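Workshop > Notebook > Front room > 2021-02-21
Entries Materials Rooms Contacts Search

2021-02-21, front room, Siliņa house

Continuing from the December pages. Purpose today was to get the coffee table clear, settle what we do about the polish, and write down the seating before any of it gets moved. Dolores Van Dusen has the inventory sheets. My notes are the rough version and hers are the ones to quote from.

Table first. Large, rectangular, dark reddish-brown wood, high gloss, thin gold-toned trim with ornament along the lower front edge. I want the top bare before anyone touches it with a cloth, so the order is: trash, loose things, dust, then look at it in raking light. Last time we dusted around things and ended up with rings in the haze that I then spent an hour taking for damage.

Using the small white bin with a liner at the table. The big sack in the hall is for packing waste only. Bottles are supposed to be kept separate (Dolores's rule, and the one I forget most).

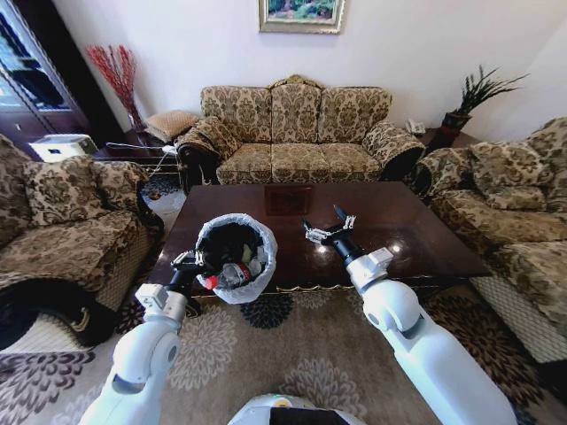
Bin at the coffee table, plastic bottle with red cap lying on top. Sofa and armchairs behind.

Note to self: bottle out of the liner before it gets tied. Liners folded well over the rim, otherwise they slide in when anything heavy goes on top.

Polish. Two candidates, the Andolex cream and the Pedard wax. I would go with Pedard on the top and nothing at all on the gold trim until Siiri has seen it. Siiri Zariņš did the trim on the Trerno cabinet and had trouble with cream getting into the low parts of the ornament and drying pale. It took a soft brush and a lot of patience to get it out. So masking tape is out too, I think, at least until we know how well the gold holds. Test spot for the wax: underside of the overhang, back left, thumbnail size. Leave it overnight and compare.

The gloss is high enough that every light in the room shows in it. That makes it hard to judge the surface from standing height. Kneel, lamp low, look along the top toward the sofa. Mark anything found on the paper plan and put nothing on the wood, no dots and no stickers.

Seating. Sofa is a three-seater with matching armchairs, all in the same damask, beige ground with the pattern in browns. Sheet 847 has the sofa, sheet 900 was meant to be the armchairs but has only the heading filled in. Needs doing. Things the sheet should say and doesn't:

— three back cushions and three seat cushions on the sofa, so number them left to right as you face it and keep them in that order
— matching throw pillow goes on the sofa's line, not on a line of its own
— pale fringed skirt on the armchair, check the stitching all the way along
— carved wood on the sofa arm, scroll shape, glossy, same treatment question as the table

Upholstery gets the vacuum on low through a mesh screen, seat cushions both sides. No sprays. If we find a stain we write it down and stop there.
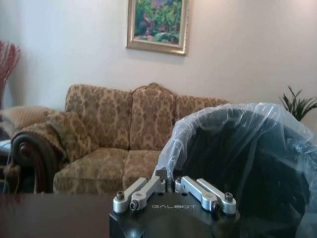

Sofa end with the knitted throw over the carved arm. Gilt-framed garden painting on the wall.

Knitted throw: tan, brown and gold, fringed. Lift it, don't drag it, the fringe could catch on the carving. Fold with tissue in the folds and put it in the flat box, label 2924. I want to see the arm underneath it in good light as well, since any rubbing from the knit would be exactly there.

Painting stays on the wall for now. It has its own page (wide gold molding, pale inner border, garden subject) and I don't want it down while we are shifting furniture under it. Sofa comes forward about 4 feet before the ladder goes in.

Red branches and the spiky plant: branches last, they look easy to snap. Plant needs a saucer under it wherever it ends up, not straight on the floor.

Still open
Armchair sheet. Wax test. Ask Siiri which brush she used on the Trerno ornament and whether she still has it. More mesh for the vacuum. Small liners, we are down to the end of the roll.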